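# An Afternoon With the Arms at Druvside

The first thing that got me was how quiet it was. I'd driven out to Druvside expecting the racket of a factory floor, and what I walked into was more like a school library with better lighting.

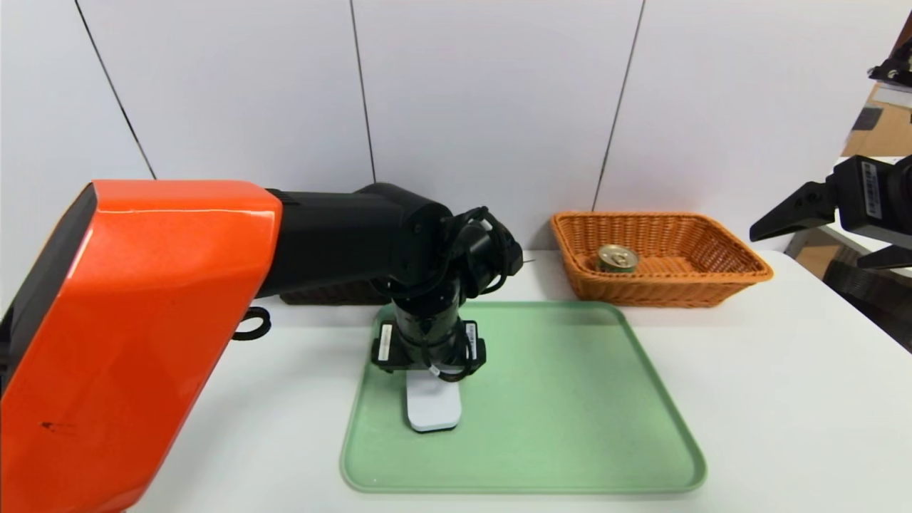

Nornarix opens its workshop to the public once a year, and this spring I finally got a spot. The company works on robot arms for small, fiddly handling jobs, the kind where a thing has to be picked up from one place and set down in another without being crushed, dropped, or flung at a wall. It sounds simple. I do it every night when I put the groceries away! But stand beside one of these tables for ten minutes and you start to notice how much your own hands do without asking you.

The visit began in a hallway with coffee and a short safety talk (stay behind the yellow tape, keep bags off the tables), and then we were let loose. There were 35 of us in the afternoon group, including a row of middle schoolers who got to the front before anyone else and stayed there. I didn't blame them one bit.

What I liked best was that the demonstrations weren't polished. At the table where I spent most of my time, the job was to take a can and put it on a tray. The first try I watched went beautifully. On the next one the fingers closed a little too high, the can rolled, and the whole room groaned like we'd missed a penalty kick. The operator reset the table and went again, and when the can finally stood upright on the tray we clapped for it. A grown-up crowd, clapping for a can. I'd do it again tomorrow.

The staff were happy to talk about the misses. Round things are hard because they roll, and shiny things are hard because the cameras get fooled by reflections. Baskets are a headache all their own, with those sloping sides that an arm has to come down between without bumping. One engineer told me the team had run the same basket task over 700 times in March, changing one small thing after another, and still had a list of stuff to try.

Across the room was a station from Väisänen, a partner firm that makes finger pads. They had a box of old ones you could squeeze and bend, some stiff as a ruler, some soft as an eraser. I kept coming back to that box. You could feel right away why a soft pad would suit a ripe plum and a stiff one would suit a book.

Then came the part the kids had been waiting for. Visitors could steer a practice arm by hand, with 90 seconds on the clock, and try to move 5 foam blocks into a bin. I moved two. The girl after me, who looked to be around twelve, cleared the lot and asked if there was a harder one.

A smaller room in back had Lanex, the group's planning software, up on a big screen, showing the path an arm means to take before it moves. I'll admit I followed maybe half of the talk, but watching the line on the screen bend to get past an obstacle was oddly gripping, and I stayed for the second showing.

By closing time the coffee was gone and the tape on the floor had been scuffed loose by sneakers. I hung back at the can table for one more run. My ride was already waiting in the parking lot, and I stayed until the arm let go.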